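Etdale Table Setting Set

Data card, last revised in December

Summary

The Etdale set is a collection of photographs of everyday tableware on kitchen and dining tables: bowls, plates, trays, storage containers and the odd piece of cutlery. It was put together for people who work on recognizing household objects at close range, and for anyone studying how tables get laid and cleared in ordinary homes.

There are 900 pictures in the current release, taken in 4 homes. Maintainer: Rawan Chamoun. Labels were written by Yasaman Vahidi and checked by Osvaldo Benedetti.

What is in the set

Most pictures show a tray on a table with one or more items on it or next to it. Items are close to the lens and often run past the sides of the picture. We kept these. Whole, centered objects are easy to find in other collections, and we wanted more of the partial views.

The tables are mostly wood. Trays are plastic or metal, in several colors. Crumbs and small marks on the tables were left alone, and they are not labeled.

A typical entry has a large white bowl, empty, on a teal plastic tray, with a gray plastic container standing on the wooden table outside the tray. The label file for an entry like this lists the bowl with "on: tray" and the container with "on: table". The bowl's contents field is "none".
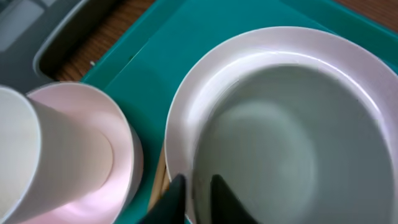
Labels

Each picture has one text file with the same base name. Every item gets one line with these fields:

name -- a plain word such as bowl, plate, tray, container
color -- one word where possible
on -- the surface the item rests on
contents -- what is inside, or "none", or "unclear"
visible -- whole or part

Use "unclear" when the inside of a bowl or container can't be made out. Shadow inside a deep bowl is not a reason to mark it "unclear" if the bottom can still be seen.

Color is the color of the material. White glazed and glossy items pick up tints from whatever is near them, and labelers were told to write "white" for these. An early version had the same bowl down as white, gray and lavender in different files. Nima Ebrahimi went through and fixed the ones we found.

Folders

pictures/ holds the photographs
labels/ holds the text files
splits/ holds 3 lists: train, check and test

The lists are split by home, so a bowl in the test list does not turn up in training.

Known problems

Bowls are far more common than plates. White items make up almost half of all labeled tableware.

"Tray" and "placemat" were mixed up in the Flulotar folder. If it has a raised rim it should be a tray. Please send corrections -- a list of file names is enough.

Lighting is mainly daytime. The 5 evening sessions are marked in the notes column.

Contact

Write to Rawan Chamoun through the project page. Esko Kauppinen handles requests for the full-size files.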